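Ticket 423: Gift box, lid missing, contents everywhere
Status: Reopened (again)
Opened by: Antigoni Karamanlidis
Assigned to: Teófilo Agudelo, Starton house helpdesk, which is to say the WhatsApp group we moved onto a proper tracker in May and have regretted ever since
Priority: Low. Changed to High by Antigoni. Changed to Low by Teófilo.

Problem
The box my cousin's present came in will no longer close. I want to pass it on with something else inside, and the lid has gone.

Update, Antigoni, April 21, 2025
Looked under the bed. Found a sock and the charger from ticket 713. Please close 713.

Update, Teófilo
713 closed. Is the lid definitely missing, or is it "missing" the way the colander was missing?

Update, Antigoni
The colander was in the oven. Any reasonable person would have looked there last.

Update, Teófilo
Fine. Tried so far, from my end:
Wardrobe, top shelf. No lid. One Karagiannis shoe box, wrong size by a long way.
Recycling bag. No lid. Please stop putting teabags in it.
Behind the radiator. No lid, and I would like my sleeve back.

Next steps
1. Put everything that came with the box in one place. The bear blanket will do, being the only flat surface in the flat that isn't already a filing system.
2. Leave the tray open and keep the blue card in it. The card stays with the box whatever happens.
3. Sort the rest. The spotted ribbon bow is worth keeping. The crinkled clear wrapper can go, but check for the little white card with the silver edge before you scrunch it up. The crumpled paper can go too. The coiled hair tie was never part of any present and should go back to the bathroom.
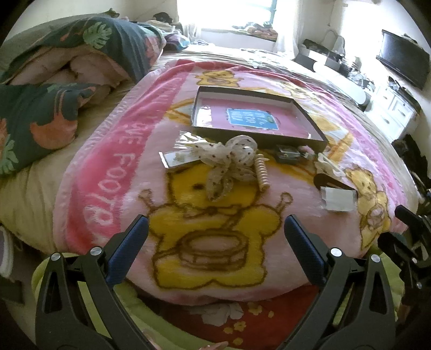
4. Leave the black clip on its folded sheet until one of us has read it.
5. Small black square thing with the metallic face: looks like the insides of a clock. Do not bin. Do not wind, poke or "just see".

Update, Antigoni
Steps 1 to 3 done. Hair tie retained by owner. Still no lid.

Update, Teófilo
Suggest cling film. Leaving open.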